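The Ferry to Nurkard

by Nadège Deschamps 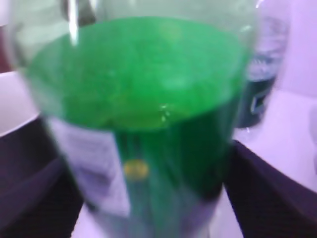

1. The crossing

Desta Mersha missed the morning boat and had to wait for the one at 12. She sat on her suitcase by the ticket window and ate the bread her aunt had packed. It was April and the wind came straight off the water.

Bohdan Koval, who sold the tickets, asked if she was going over for the funeral.

"For the house," she said. "The funeral was last month."

He nodded and gave her the change in small coins.

2. The house

Her grandfather had left her the keys in an envelope, with a note saying which window stuck. It was the kitchen one. She pushed at it until it gave, then put the kettle on and went through the drawers. String, candle ends, a receipt from Lirkolberg for a coat she had never seen him wear.

At 4 a neighbour knocked. He said his name was Tsehay Wako and that he'd been feeding the cat.

"What cat?" said Desta.

He looked past her into the hall. "She'll be upstairs," he said. "She doesn't like the wind."

Desta let him in and got down a second cup.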